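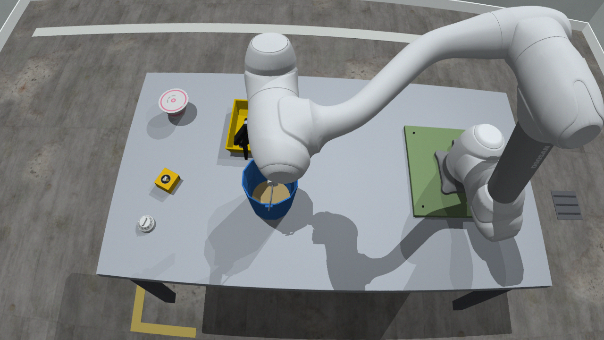
Les inscriptions pour l'atelier d'écriture scénique sont ouvertes depuis mardi, et je vous préviens tout de suite : il reste peu de place ! Nous prenons 8 participants, pas un de plus, parce que l'an dernier on se marchait dessus dans la salle du haut et que tout le monde lisait en même temps. Cette saison, c'est Thilini Barua qui mène les séances, et elle m'a déjà envoyé son premier exercice, que j'ai fait hier soir à la cuisine (le résultat restera dans un tiroir). On choisit quelque chose qui ne parle pas, et on lui écrit deux pages de monologue, sans blague et sans didascalie. J'ai calé au bout d'une demi-page, puis c'est parti tout seul, je me suis couchée à une heure impossible.

Pour ceux qui nous rejoignent, l'atelier dure jusqu'en décembre et se termine par une lecture publique au théâtre Zundel, textes en main, sans décor. On ne demande aucune expérience. Octavio Huanca est arrivé l'an dernier en disant qu'il n'avait rien écrit depuis le lycée, et sa pièce courte, « Le Parking », passe maintenant en première partie de soirée chez nos amis de la compagnie Cabrera. J'y étais, au troisième rang, j'ai ri et j'ai un peu pleuré aussi, surtout pendant la scène du ticket perdu.

Côté pratique : on se retrouve le mardi à 19 h, salle 411, deuxième porte après l'ascenseur (la première, c'est la chorale, ils sont charmants mais ils vous garderont). Apportez un cahier ou un ordinateur, comme vous préférez. Thilini aime bien le papier, elle ne vous forcera pas. Pour vous inscrire, répondez à ce message ou passez voir Amber Coppens à l'accueil, elle tient la liste.

Ah, et il me reste 2 places pour la générale de « Gorley », la nouvelle création de Simone Dantas. Premier qui m'écrit, premier servi ! J'ai vu un filage la semaine dernière et la deuxième partie m'a scotchée, même si je trouve encore la scène du banquet trop longue. Je l'ai dit à Simone, elle y réfléchit.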